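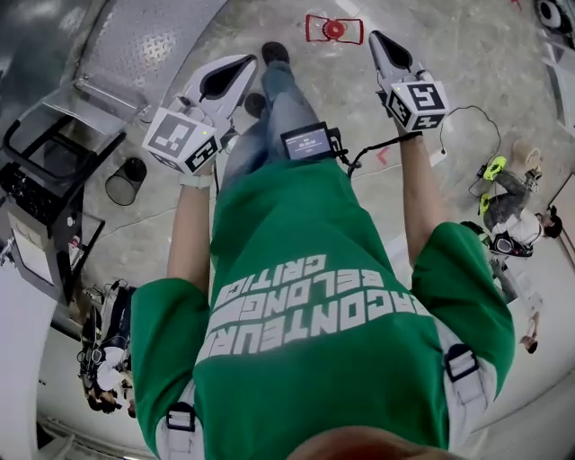
Workau Building Services – Floors and Markings Desk

Ticket 808
Opened: 19 Jun 2019
Site: Endau hall, ground floor
Category: floor / markings
Priority: normal (was low, bumped)
Status: closed, see last entry

Problem as reported
Red floor markers wont stay put on the bare concrete. Rectangle outline with the round disc in the middle. Edges lift, corners curl, then somebody's shoe catches one and it slides. Bay 14 is worst. Also small red marks on the concrete, reporter wants to know if that's color coming off the markers or something else. Mopping doesn't shift them.

Entry 1
Went down before lunch. Floor is pale gray, mottled all over, which makes it hard to tell stain from normal color. Red shows up fine against it, no complaint there. Small red mark on the concrete near the marker, left it alone for now. Pressed the corners of the bay 14 marker down by hand. Held while I stood there.
Asked for: what cleaner is used, how often, who moved the markers last.

Entry 2
Reply from site: floor cleaner is the Wadent concentrate, mopped every night, no rinse. Thats probably it. Label says rinse on bare concrete, leaves a film otherwise. Markers were put down in the morning over whatever was left from the night before.
Told them no mopping under the markers til I've tested.

Entry 3
Test A – wiped one patch with plain water, dried with a towel, marker down.
Test B – wiped with water, then alcohol, let it sit ten minutes, marker down.
Test C – nothing, straight on the floor.
Left overnight. Put a note on the door so nobody picks them up.

Entry 4
C lifted on two corners. A lifted on one. B flat, had to get a fingernail under it. So film on the floor, yes. Doesnt explain all of it though, A should have been better than that.
Ran a hand over the concrete outside the bays – dusty. Fine gray powder on my palm. Floor was never sealed as far as I can find. Site folder has an invoice for sealer, order 149 from Després, but no sign it was ever put down. Box might still be in the basement??

Entry 5
Found it. Unopened, and past its date. Not using that. New sealer ordered through Després, same type, matte. Reporter asked for matte, the glossy kind throws the ceiling lights back at you when you're looking down.

Red marks: tried water (no), Wadent concentrate (no), alcohol on a rag (comes up pink, goes with a bit of rubbing). Could be ink from the disc, could be marker pen from when the bays were laid out. Can't tell which and don't much care, it comes off. Do it before sealing or it's in there for good.

Entry 6
Sealer down in bay 14 and the two bays next to it. Swept, vacuumed, rinsed twice, dried with the fans on, one thin coat. Stay off till the next morning. Somebody walked across the corner anyway – sneaker print, faint, leaving it.

Entry 7
Markers back down on sealed floor, alcohol wipe first. All flat. Site says no curling after a week of normal use. Pack of 100 spare adhesive dots left in the gray cabinet, second shelf, use four per marker, one each corner, none under the disc.

Resolution
Cleaner film plus unsealed dusty concrete. Fix: rinse after mopping, alcohol wipe, seal.
Rest of the hall NOT sealed. Separate request needed, earliest slot is October. Until then wipe every time you move a marker, including small moves.

Follow up
Old sealer still in the basement, needs to go out with hazardous waste. New ticket for that please, don't reopen this one.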